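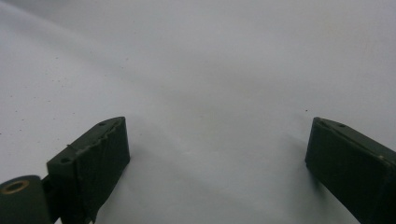

What the second gripper will cost us

30 August 2024

I finally have a budget I like! Divya D'Souza and I have been going back and forth on it since May, and the total for the next hand-held gripper comes to £1,546, with spare fingers included. I'd put the fingers under "odds and ends" last time. Silly me – they get their own line now, and a proper one.

Grondley quoted 14 days for delivery and Ashby quoted 19, but Ashby's price covers the brass inserts, so I'm leaning their way. Lacey Kettle would still go with Grondley. 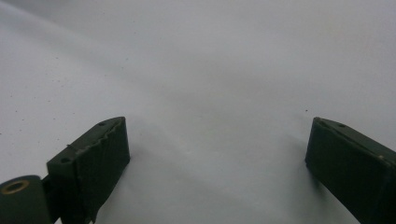
The other big line is the work surface. I want plain white again, as wide as we can fit, and I've allowed for 2 sheets so there's one in reserve. Lighting can wait until next year.

Still to price up: a carry case, spare screws and some decent storage. I'm so looking forward to placing this order.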